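Same floor texture in every simulated demo, does it matter?
Posted in Willness Help > Simulation and training data

Bassey
I'm collecting grasp demos in sim for a Franka arm. So far I have 181 good ones and the plan is 1000. Each episode picks a random set of objects and drops them on a small white table. The object placement changes, but the floor texture and the camera have stayed the same the whole time. Should I stop and change them now, or finish the set and deal with it later? I teleoperate each demo by hand, so redoing them would hurt.

3 replies

Stefaniia Palamarchuk
Stop now and turn on texture changes before you record more. You don't have to throw out the 181. If you saved joint states and object poses for every step, you can replay them and render again with new floors, lights and camera positions. Check that the replay still ends in a grasp, and drop the ones that don't. I did this on a set of 300 and lost 13.
Don't be shy with the floors. Loud patterns are fine, even ones you would never see in a real room. Move the camera too, including views where the arm hides part of the gripper. Keep the object list mixed in shape. A block is easy. Shoes are harder, with the opening and the straps, and you want plenty of those.

zirden
just record more, worked for me

skiltico
Agree with the replay idea. One thing to add: save the random seed with each episode. I didn't, and in October I had to match renders to logs by file time. A render from my current set is below, with a block by the gripper and a climbing shoe on the table.

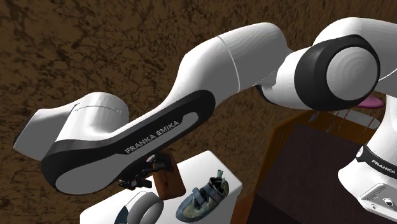
Related topics in Simulation and training data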